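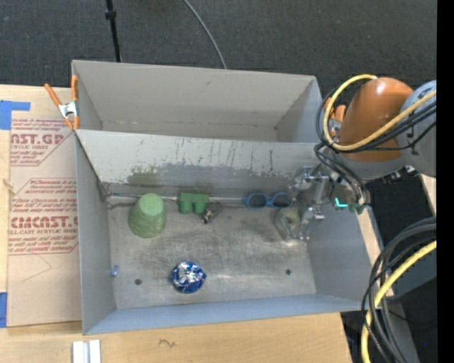 Asking for the Paperwork: Nuria Mateos on Public Records

13/07/2023

Nuria Mateos has a binder with 203 public records requests in it, all of them hers, and she will happily talk you through any one you point at. I pointed at a few. Two hours later the coffee was cold and I had learned how the city of Asden buys road salt, why the minutes of a zoning meeting can go missing for a year, and what the word "responsive" means when a records clerk uses it.

Mateos worked as a paralegal before she started helping her neighbors write requests, first at her kitchen table and now through a free monthly clinic in Asden. She is not a lawyer and says so early and often. What she has is years of practice, and a real love of the subject that is hard to resist once she gets going.

"People think you need a reason," she told me. "They come in with a whole speech prepared about why they deserve to see the thing. In our state you don't have to say why you want it! You can be nosy. Nosy is fine."

Her first request was for the Cordero Street contract. The city had hired a company called Kandlow to run the parking meters there, and one morning the hourly rate had doubled. Mateos wanted to know who had agreed to that. She wrote a letter asking for "all information about parking" and got back, quite reasonably, a question asking her what on earth she meant.

"That was the best thing that could have happened to me," she said. "The clerk called me up and we talked for half an hour. She explained that she couldn't go looking for information, she could only go looking for records. So I should ask for the contract, the amendments to the contract, and the emails between these two offices between these two dates. I rewrote it that night and I had 317 pages by the end of June."

Did she read them all? "Every page. Some of them twice. There's an amendment in there, signed by one department head, that let the company change the rate with a week's notice. It had never been on a council agenda."

The council has since put the contract back on its agenda, and the rate on Cordero Street went back down. Mateos is careful about claiming credit for that. Plenty of people had complained, she says, and all she did was bring copies.

I asked her what goes wrong most often. She didn't have to think. Fees come first. A man named Valeriano Robles arrived at the clinic with a letter quoting him $500 for building inspection reports on the apartment house where he rents. He had asked for everything the department held on the address, going back to the day it was built.

"Valeriano was ready to give up," Mateos said. "And I get it, that's a scary number to open in the mail. But a fee estimate is usually the start of a conversation. We asked for an itemized version, and nearly all of it was staff time for pulling old boxes from storage. He didn't care about the old boxes. He wanted the reports since he moved in. We cut the dates down and the new bill was $4."

Robles, who sat in on part of our talk, still has the receipt. "I paid in ones," he said. He used the reports at a hearing over repairs in his building, and he has come back to the clinic since to help people fill in their forms.

The second problem is silence. State laws set very different deadlines, and some only ask for a "prompt" or "reasonable" reply, so Mateos tells everyone to look up their own state's rule before they mail anything. She also wants people to send requests in writing, even where a phone call would count, and to keep a copy with the date on it.

"Then you follow up, and you're nice about it," she said. "I mean that. The person reading your email probably has a stack of these and two other jobs. I've had clerks go out of their way for me for years, and it started with saying thank you."

Being nice has limits. When Asden moved its requests over to an online portal called Custum, the form wouldn't go through without a date of birth. Mateos objected at a council meeting, in writing and then at the microphone, and the field is now optional. She grins when she tells this story - it is clearly one of her favorites.

What about denials? She likes them more than you'd expect. A proper denial should point to the exemption being used, she says, and then you have something to look up and argue with. Some exemptions make good sense to her. She has no wish to see anybody's medical file, or the name of a witness who is scared. What bothers her is a whole document held back for the sake of one line. "Ask if they can black out the line and send you the rest. Lots of laws say they have to. Put that question in your very first letter and you may save yourself a month."

And if an appeal fails and real money or a lawsuit is on the table, she sends people to an attorney. "I know where my edge is," she said.

Before I left I asked what was next for the binder. She had a new request half written on her laptop, about the bus shelters on the north side of town, which were promised three budgets ago. She turned the screen around and asked if I thought the dates were narrow enough. I said they looked fine to me. She took another six months off anyway, read it out loud once, and sent it.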